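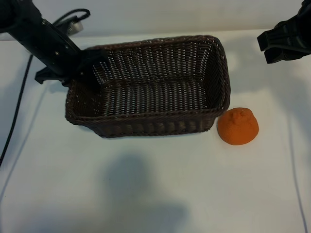
Forums > Nature and Countryside > Rivers and Wetlands > Protection of the Koskela mussel beds

14 replies · 998 views

reedwarden
The draft protection order for the freshwater mussels in the Koskela is open for comments. It covers the river from the Hinov weir down to Drerstead, 284 hectares if you include the banks. Comments close on 20 Nov 2025. I have read it twice and I think it is good, but the part about dredging is weak.

marsh_tit
Weak is a kind word. Dredging is still allowed with a permit, and the permit lasts seven years. A mussel bed can be buried in one afternoon.

oldferry
I have to disagree a little. My brother farms below the weir and his lower field was under water for almost the whole of last November. If the channel is never cleared, who pays for that?

sofia_p
I was at the Drerstead meeting. They said that clearing of fallen trees stays free of permit, only the river bed is protected. So your brother can still remove a trunk, oldferry. Gravel is another matter.

oldferry
Thank you, I did not know this. But it is the gravel which makes the flood, not the trunks.

marsh_tit
The gravel is where the young mussels live. You cannot have both.

reedwarden
Maybe you can, in some places. The Skindura survey found mussels only in two stretches. Between them the bed is mud, and I would not fight for the mud.

marsh_tit
That survey was done in high water! Of course they found few. I would like to see it repeated before anyone draws a line on a map.

sofia_p
I agree with marsh_tit on this point. I will put it in my comment — also that the fish passage at Hinov must be repaired, as the larvae travel on the trout. I am writing it at home this week, if somebody wants to read the draft, send me a message.
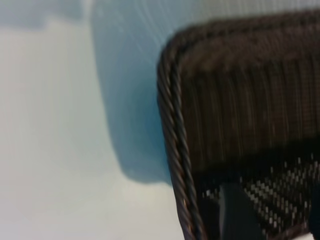
Woven chair back with twisted cord edging.

oldferry
Please send it to me also. I will not sign everything, but I will read it.

reedwarden
Does the comment need a postal address, or is the name enough?

sofia_p
Name and town. I wrote Sofia Pappas, Drerstead, and the form accepted it.

3 shares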